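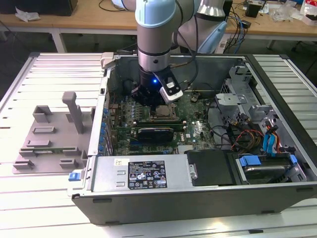 Pravville, 27 June 2020

Sourdough starter, second try. Fed it 62 g rye at breakfast and it doubled by lunch – so happy! The April one never got past a few sad bubbles (I blame the tap water).
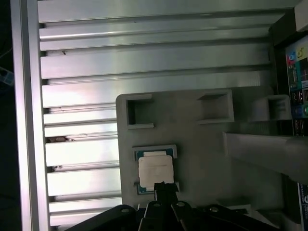 Adaeze Okoro thinks I'm keeping it too warm and should drop the water to 46 g. Fine, trying that tonight – stiffer mix, same jar, lid loose.
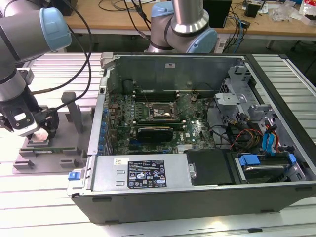 Next bake
800 g flour, long cold proof, and salt goes in last. Ladi wants the heel.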